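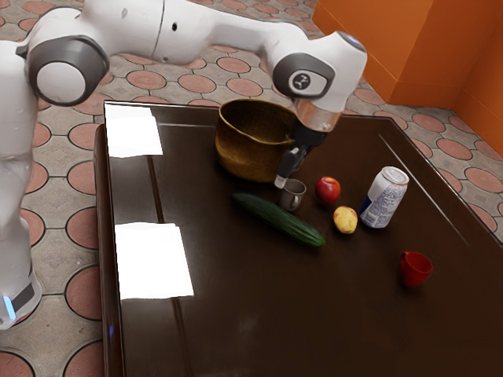 Dark brown tabletop, glossy finish

Table Polish and Shiny Finishes: Your Questions
Prunder Furniture Repair
Answers by Lorne Lachance

Do I need to polish my dining table every week?
No. I'd like to know who started this. Most modern tables have a hard clear finish, and polish can't get through it to "feed" anything. Dust with a soft cloth, wipe up spills, and leave it alone the rest of the time.

But the can says it nourishes the wood.
The can also has a lemon on it. Wood in a table is dead and doesn't eat. What you get from most spray polish is a thin film of oil or silicone that looks nice until somebody puts a hand on it.

Is silicone really that bad?
It won't eat your table. My complaint is that it gets into scratches and makes the next coat of finish pull away in little craters. We charge an extra $65 to clean it off before refinishing, and I would be happy never to charge it again.

How do I get rid of white rings?
If the ring is white, the moisture is probably in the finish and hasn't reached the wood. Give it a few days first. A lot of them fade by themselves, which is how mayonnaise got its reputation. If it's still there after that, try a barely warm iron over a dry cotton cloth, for a few seconds at a time. Stop if the finish feels soft. Black rings are a different problem and usually mean sanding.

Does rubbing a walnut on a scratch work?
Sort of. The oil darkens a light scratch for a while. On a high-gloss top you will still see it from the side, and now you have a walnut smell. A touch-up marker does the same job better.

Marlene Beaulieu asks: is the Sedel restoring kit worth the money?
I bought one for $35 last August and tried it on half of an old desk. On the other half I used dish soap and water. The soap side looked the same to me, and my wife picked it as the better one. One desk isn't a study, so make of that what you like.

Why does my dark table show every speck?
Dark and shiny is the worst combination for dust and fingerprints. No product fixes this. "Anti-static" sprays may help for an afternoon. If it bothers you, a satin finish hides more, and so does closing the blinds.

How much soap should I use?
A few drops in a bowl of lukewarm water. Wring the cloth out hard and dry the top right after. Don't use glass cleaner, whatever your neighbor says.

Should I pay for the store's protection plan?
Read the part about what it doesn't cover. The last one a customer showed me ran five years and left out heat, pets, scratches, and "gradual buildup." I couldn't work out what was left.

Can you tell me what finish I have from an email?
Usually not. Bring in a leaf or a drawer front and we'll look at it for free.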